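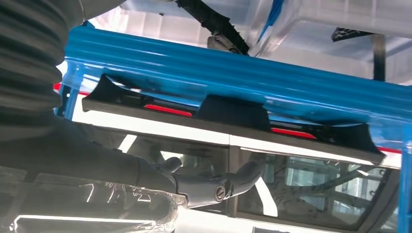 Wrist camera view, Sinuvstead cell: film-wrapped beam and tray bracket above the glazing.

Karaki Teleoperated Demonstrations
README and data card

Summary

Karaki is a collection of demonstrations in which a human operator guides a robot through short handling tasks by remote control. It was recorded by Urnov at the Sinuvstead site and is maintained by the Skovcombe data office. The release contains 100 demonstrations, each stored as one episode with synchronized video, joint positions and gripper commands.

The collection is intended for research on learning from demonstration, and in particular for work on close-range views in which the arm covers much of the picture. Users who need a full view of the workspace should look elsewhere, as no overhead camera is included in this release.

How the demonstrations were given

Operators used one of two methods. In the first, the operator held a pair of leader handles and the robot followed the movement. In the second, the operator moved the arm directly by hand with the drives in compliant mode, and the motion was then replayed and recorded. The method is given for every episode in the field "mode", with the values "remote" and "hand". The two should be kept apart during training unless mixing them is the point of the study — hand-guided motion is slower at the start and has fewer corrections near the goal.

Each operator completed four practice runs before recording. Practice runs are not part of the release.

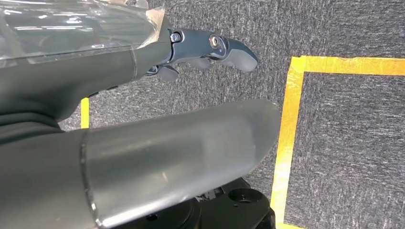
Yellow floor tape is used at the site to mark out areas on the carpet. The position of the tape was not measured and it should not be treated as a calibration target. Its edges are uneven in places, and an arm may hide part of a line for long stretches of an episode.

Clear plastic wrapping was left on parts of the equipment during recording. It produces bright streaks that shift as the camera moves, and colour-based segmentation may fail on those surfaces. We have not filtered out the affected episodes.

Contents of an episode

video: wrist camera stream, 60 frames per second
joints: measured joint positions, in radians
gripper: commanded opening, from closed to fully open
mode: remote or hand
outcome: complete, partial or stopped
notes: free text entered by the operator, often blank

Outcome labels were entered by the operator at the end of the episode and checked by a second person against the video. Where they disagreed, the label "partial" was used.

Known issues

In version 2 the gripper channel was shifted to line up with the video. Results obtained with the first version should not be compared directly with results from this one. A small number of hand-guided episodes have gaps in the joint record where the drives changed mode. The gaps are marked as missing values and have not been filled.

Reflections in window glass and glossy film are common and may be mistaken for objects by a detector trained on ordinary indoor images.

Terms of use

The collection may be used for research and teaching. Redistribution of the full set requires written permission from the Skovcombe data office. Published work should cite the collection by name and version number. Corrections to labels are welcome and should quote the episode number and the time within the recording.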